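The Green Light 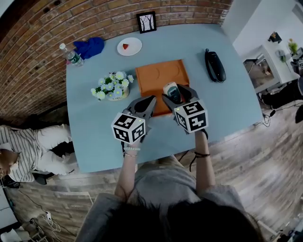
I'll start with the money, because that's what got me up the stairs at the Murthy building in the first place. Twenty bucks an hour to tidy a table. Badwood had put up a card in the laundromat in Cemcombe, and I'd just been let go from the phone store, and I thought, well, I can tidy a table.

What you did was hold the grippers, one in each hand, and move stuff around, and the grippers wrote down everywhere you'd been. Then a real arm over at Punodura, the packing plant across the river, learned how to move from all that. I never saw the inside of Punodura until the end. For the first three weeks it was just a name people said when they were worried about a deadline.

There were two of us on each shift. One worked and one sat out, and we swapped when our wrists got tired. The job list changed every morning. Put the gadget on the tray. Take the gadget off the tray. Put the strawberry on the plate, and please don't eat the strawberry. (I ate the strawberry once. I replaced it on my lunch break and paid for a whole carton to do it.)

The first thing we were taught was the green light. Each gripper had one, up by the white cube, and if it was green, you were good. Green means it knows where it is, the shift lead told us. If it isn't green, stop, put it down, come get me. That was the whole safety talk. It took less time than getting my door code.

So I watched the lights. I got very good at it. I could be planning dinner and humming and setting something down on the orange tray, and some little part of my head would be going green, green, green the whole time.

Then one afternoon I closed the right gripper on the gadget and it didn't feel right. I don't know how else to put it. You get a feel for the squeeze after a few hundred goes, like you do with a car's brakes, and this one was late. I squeezed, and there was a tiny nothing, and then the fingers met. I opened it and tried again. Fine. Again. Fine. Again – nothing, then the squeeze.

I looked at the light. Green.

"Does yours ever lag?" I asked my partner, who was leaning way back in the chair and had been for a while.

"Is it green?"

"Yeah."

"Then it's fine."

And I'd love to tell you I marched off and got the shift lead right then. I didn't. We were at 293 runs for the week and there was a bonus if we made it past a certain number, and I had a car payment. I did the rest of the afternoon with that little hiccup in my right hand. I just learned to squeeze early. By the next day I didn't even notice I was doing it.

That's the part that bugs me. I fixed it with my own hand. If I'd been a worse worker I'd have dropped the thing over and over and somebody would have come to look.

We sent off 866 runs from that table before the end of the month. They all passed the check. The check looked at whether the lights had been green.

The call came on a rainy morning and the shift lead took it in the hallway with the door shut, and came back in looking gray. Over at Punodura they'd loaded the new training onto the arm the night before. It had been reaching for a part in a bin, and it had started closing its fingers before it got there. Early, just like me. Most of the time that only meant it knocked the part over. But a woman on the line had leaned in to straighten one out, thinking the arm was done, and it closed on her sleeve and went on to its next spot with her attached.

She was all right. I want to say that fast, the way they said it to me. She hit the stop with her other hand. Her sleeve ripped to the elbow and she had a bruise the shape of a bracelet, and she went home for two days. There was supposed to be a guard up that would have kept her out of there, and it was off for cleaning, and that turned into a whole separate mess between people who make more than I do.

Badwood asked everyone if they'd noticed anything odd. They asked it in a nice way, with donuts. I sat there looking at a donut and then I said it out loud: the right one lags, it's lagged for weeks, I've been squeezing early.

I figured I was fired. The shift lead just picked up the gripper, turned it over, and squeezed it by their ear like you'd listen to a watch. Then they did it again, maybe 100 times, while we all stood around.

"There," they said. "Huh."

It was a worn cable inside. It cut out for a blink when you held your wrist a certain way, and I always held my wrist that way. The light was wired to the part that knew where the gripper was. It had no idea about the fingers. It had been telling the truth the whole time about something I wasn't asking.

They threw out every run I'd done on it. In July they drove a few of us across the river to see the arm working on the new batch. I stood behind the yellow line, a good way behind it, and watched it reach into the bin and wait. Then it closed.

The woman from the line was there, too, in short sleeves. She nodded at me. I don't think she knew who I was. I had a whole speech ready, and what I said was, "Is it always this loud in here?"

"You should hear it when it's busy," she said, and handed me some earplugs.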